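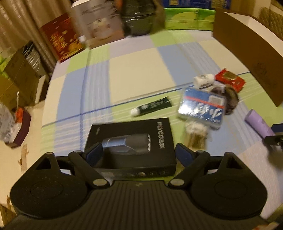 Minutes of the February meeting, Jetham Serial Drama Viewers' Club

Hello all, Idalina Pacheco here, doing the minutes again as I had a pen on me. We started at 7.15 pm in the upstairs room, later than planned as the projector wanted an update. Apologies from the two sisters on Mill Lane, who are both down with colds.

1. Last meeting's minutes

Agreed, with one correction. I'd written that the wedding episode of Ramalho was number 9 of the new series and it was number 8. Sorry! I've changed it on the website.

2. Ramalho, where we've got to

We watched the two episodes we'd missed and then talked for far longer than we watched. For those who weren't there (spoilers, so skip to item 3 if you're behind): Tomé has found the letter in the boathouse and now knows the vineyard was never his father's to sell. He doesn't tell Beatriz. She hears it from the priest instead, and goes off to the coast without her suitcase. The second episode ends with Tomé at the ferry and a woman in his mother's coat walking towards him.

I think it's the mother and that she never drowned. Most of the room thinks it's the aunt. We had a show of hands and I lost badly, but I'd like it written down that I said it first.

There was some grumbling about the subtitles, which are running a good two seconds behind. I'll try the other disc set before next time.

3. What we watch next

Two suggestions came in. Irkeck is the one about the family who run the bus company, 116 episodes, quite slow to begin with but I'm told it picks up once the grandfather comes out of prison. Remix is shorter and has more singing in it, and follows a girl who gets a job at a radio station under her cousin's name.

We voted for Irkeck, with Remix kept back for the summer when fewer people come. A few of us were worried about starting something so long, and we agreed to look at it again after the first 9 episodes and drop it if we're bored.

4. Money

We've got 400 pounds in the account after paying for the room up to Easter. The new speaker was talked about again. I got a price for a better one but it seemed a lot for a club that meets once a month, so we're leaving it until autumn.

5. Episode summaries on the website

The summaries page had 2,000 visits last month, I suppose from people who'd missed an episode and went looking. Please can whoever writes them put the episode number at the top, and please don't give away the ending in the first line! I've had two emails.

6. Any other business

Someone left a grey scarf on the back of a chair in January and it's in my hall.

Next meeting in March, same room, 7 pm. Bring your own mug.

Closed at 9.40 pm.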